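ホーム 連載 質問箱 勉強会のお知らせ バックナンバー

Gukeo 画像編集だより
縮小したあとの「ねむい」写真を、どこまで起こしてあげるか

2024年12月3日
文:ハビエラ・フィゲロア(Javiera Figueroa)
最終更新:同日夕方(半径のところの説明を書き足しました)

みなさん、お元気でお過ごしでしょうか。こちらはすっかり机に向かう時間が長くなって、膝掛けと湯たんぽを出してきました。お茶をいれて、写真を直して、またお茶をいれて、という毎日です。

前回の「レイヤーの名前のつけ方」には思いのほかたくさんお便りをいただきました。ありがとうございます! そのお便りのなかに、まるで申し合わせたように同じお悩みが混ざっていまして、今回はそれを取り上げることにしました。編集中はくっきりして見えた写真が、ウェブ用に小さくして書き出したとたん、なんだかぼんやりと眠たくなってしまう、というあれです。

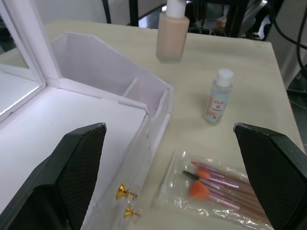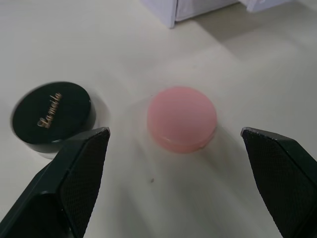

卓上の化粧小物

まず、どうして眠たくなるのかというところから。大きな写真を小さくするとき、ソフトは隣り合ったたくさんの画素をまとめて、少ない画素に置き換えていきます。まとめるというのは要するにならすことなので、髪の毛の一本や布の織り目のような細かい明暗は、お互いに混ざり合って灰色っぽくなってしまうんですね。ですから、元の写真でどれだけ丁寧にシャープをかけておいても、縮小の段階でその努力はかなり薄まります。わたしも長いあいだ、最初にうんと強くかけておけば縮めても残るだろうと思っていました。残るには残るのですが、残るのは輪郭のまわりの白いふちどりのほうだったりして、がっかりするわけです。

それで、わたしがいまおすすめしたいのは、シャープを二回に分けるやり方です。一回目は編集のはじめのほうで、レンズやセンサーのせいで甘くなったぶんを少しだけ取り戻すつもりで、本当に控えめに。二回目は縮小がすんだあと、出来上がりの大きさになった画像に対してかけます。順番さえ守っていただければ、細かい数値はだんだん好みで決められるようになります。

■ 手順のこと

わたしはLiewで作業していますが、レイヤーとマスクの使えるソフトでしたら、メニューの呼び名が違うくらいで、だいたい同じようにできると思います。

最初に、編集を終えたファイルを別名で保存してください。これは毎回書いているので「またか」と思われるかもしれませんが、縮小したまま上書きしてしまったというお便りが、やっぱり今回もありました(泣きたくなるお気持ち、よくわかります)。わたしはファイル名のおしりに「_web」とつけています。

別名にしたら、レイヤーをひとつに統合します。統合せずに縮小すると、マスクの境目がそれぞれ別々に縮められて、合成した部分のきわに細い線が出ることがあるんです。いつも出るわけではないのがまた厄介で、出ないと思って油断していると、大事な一枚に限って出ます。

そのあとで、画像を目的の大きさまで縮小します。縮小の補間方法を選べる場合、「シャープ寄り」といった名前の方式を選ぶと、ソフトが気をきかせて縮小と同時にくっきりさせてくれます。便利なのですが、このあと自分でシャープをかけるのなら、普通の滑らかな方式にしておいたほうが扱いやすいです。両方やると二重にかかりますので、草むらや砂利のような細かい模様がざらざらと騒がしくなります。

縮小がすんだら、そのレイヤーを複製して、上のほうにアンシャープマスクをかけます。適用量はわたしの場合、まず79%にしてみて、そこから上げたり下げたりします。どうして80ではないのかと勉強会でも訊かれたのですが、以前つまみを動かしていてたまたま止まったのがそこで、具合がよかったものですからそのまま習慣になりました。深い意味はありません、どうぞご自分のお好きなところから始めてください。

半径は、ごく小さくします。ここが今回いちばんお伝えしたかったところです。半径というのは、輪郭からどのくらい離れたところまで明暗の差をつけるかという幅のことですから、大きな画像でちょうどよかった半径は、小さな画像では太すぎるんですね。太い筆で豆粒に字を書くようなもの、と言えば伝わるでしょうか。1画素よりも小さい値から試していただいて、物足りなければほんの少しずつ足す。試しに思いきって5まで上げてみると、どこがどう壊れるのかがとてもよくわかりますので、一度やってみるのも勉強になりますよ(もちろん元に戻してくださいね!)。

しきい値は、空や肌のように滑らかなところがざらつくときに少し上げます。はじめはゼロのままで見てみて、気になったら上げる、くらいの気持ちで大丈夫です。

■ 色のふちが出てしまうとき

複製した上のレイヤーは、描画モードを「輝度」に変えておきます。こうすると明るさの差だけが強められて、色のほうには手がつきません。赤い看板の文字のまわりに緑っぽいにじみが出る、というような困りごとは、これでずいぶん落ち着きます。

それでもまだ白いふちが目立つという方は、レイヤーの不透明度を下げてみてください。フィルターの数値をやり直すより早いですし、下げた結果をすぐ見比べられます。複製しておいたのはこのためでもあるのです。

それから、部分的にはずしたいところはマスクで抜きます。わたしがよく抜くのは、ぼけた背景です。ぼけているところにシャープをかけても何もいいことがなくて、ただノイズが起きてくるだけなのですね。柔らかい大きめのブラシで、黒くさっと塗るだけでじゅうぶんです。きっちり輪郭に沿わせようとしなくても、縮小したあとの画像なら、見てもまずわかりません。

■ 見るときの倍率

確認はかならず等倍でお願いします。画面に合わせて縮めた表示ですと、ソフトが表示用にもう一度ならした絵を見ていることになりますので、強すぎるのか弱すぎるのか判断がつきません。反対に、うんと拡大して画素のひとつひとつを睨むのも、わたしはあまりおすすめしません。睨むとどこかしら気になるものですから、いつまでも終わらなくなってしまいます。

あと、ずっと同じ画面を見ていると目が慣れて、だんだん強くなっていくということがあります。わたしはこれを何度やったかわかりません。夜のうちに仕上げて満足して眠って、朝見るとぎょっとするんです。いったん席を立って、窓の外でも眺めて、戻ってきてから上のレイヤーの表示を入れたり切ったりしてみてください。切ったときに「あら、さみしい」と思うくらいならちょうどよく、入れたときに「わっ」と思うなら強すぎます。

■ 書き出しの画質

JPEGで書き出すときの画質は、いまは83に落ち着いています。もっと上げればきれいなのはたしかですが、ファイルの重さのわりに見た目の差はわかりにくくて、ページを開いてくださる方をお待たせするほうが気になってしまいます。逆に下げていくと、シャープをかけた輪郭のまわりに、もやもやした細かい模様が出てきます。圧縮というのはくっきりした境目が苦手なので、シャープが強い写真ほど、画質を下げたときの荒れ方も目立ちます。もし書き出したあとで輪郭のまわりが汚いなと感じたら、画質を上げる前に、シャープのほうを少し弱めてみるという手もあるんですよ。

カラープロファイルはsRGBに変換してから埋め込みます。これは今回の話と少しずれますが、「くっきりしない」というお悩みの何通かは、よくよく伺うと色が浅く見えているというお話でした。広い色空間のまま書き出してしまうと、見る環境によっては彩度が落ちて、全体に霧がかかったようになります。シャープをいくら足しても霧は晴れませんので、そういうときはこちらを先に疑ってみてください。

■ お便りから

オッドゥル・ハフソールソンさんから。「夜景の写真にシャープをかけると、空がざらざらになります。しきい値を上げると、今度は建物までぼんやりします」

ああ、夜景はそうなりますよね。しきい値ひとつで空と建物の両方を面倒見てもらうのは、ちょっと荷が重いのだと思います。しきい値は低めのまま建物に合わせてかけて、空のほうはマスクで抜いてしまいましょう。空は明るさで選択しやすいので、選択範囲を作って境目を少しぼかし、そのままマスクにすれば早いです。ノイズ自体が多い場合は、縮小する前にノイズ除去をすませておくと、あとがとても楽になります。

シーベ・ポストマさんから。「百枚単位で書き出すので、一枚ずつ複製してマスクというのは無理です。どうしたらいいでしょう」

それはそうですとも! 全部に手をかけていたら年が明けてしまいます。縮小から輝度モードの重ね合わせまでを自動処理に記録しておいて、まとめて流してください。不透明度は控えめにしておくと、たいていの写真で無難にまとまります。そのうえで、表紙や見出しに使う写真だけ手作業で仕上げてはいかがでしょうか。記録するときに一つだけ気をつけていただきたいのが縮小の指定で、幅で指定すると縦位置の写真がやけに大きく仕上がります。長辺で指定できる機能があれば、そちらをお使いください。

ニコラ・ドマンスキさんからは、「印刷に出すときも同じでいいのか」というご質問です。印刷の場合は紙にインクがにじむぶんがありますので、画面で見て少しきついかなというくらいで、刷り上がりがちょうどよくなることが多いです。どのくらいきつくするかは紙によって違います。わたしは以前、Rerdenさんに試し刷りをお願いして、同じ写真を強さを変えて並べてもらいました。光沢のある紙では一番弱いものが、ざらっとした紙では強めのものがきれいで、同じデータなのにこんなに違うのかと、しばらく窓辺で見比べていたものです。お手間でなければ、一度小さな紙で試してみてくださいね。印刷のほうは書きたいことがたくさんありますので、いつか改めて一回ぶんを使わせてください。

■ 前回の訂正

10月にお届けした号で、レイヤーグループの不透明度について書いたところ、「グループを解除しても見た目は変わりません」としてしまいました。グループに不透明度や描画モードを設定している場合は、解除すると見た目が変わります。オッドゥル・バックさんがご親切に見本のファイルまでつけて教えてくださいました。本当にありがとうございます。バックナンバーのほうも直してあります。

■ 勉強会のこと

次の勉強会は、ご自分の写真を持ち寄って、縮小と書き出しをその場でやってみる会にします。先日の会には13人も来てくださって、椅子が足りるかしらと最初ははらはらしました。次は少し広いお部屋をとりましたので、初めての方もどうぞ気軽にいらしてください。ソフトはなんでもかまいません。元の大きさのままのファイルと、あれば「うまくいかなかった」書き出しのほうも一緒にお持ちいただけると、どこで眠たくなったのかを並べて見られますので助かります。お申し込みは「勉強会のお知らせ」のページからお願いします。

来月はギラールのペンタブレット――と書きかけて、Girardと綴らないと検索で見つからないのでしたね――の、筆圧の調整の話をするつもりです。線がどうしても太くなってしまうという方、お手元の設定画面の控えをとっておいていただけると、読みながら見比べられると思います。それではまた、あたたかくしてお過ごしください。

ハビエラ

前の記事 次の記事 ページの先頭へ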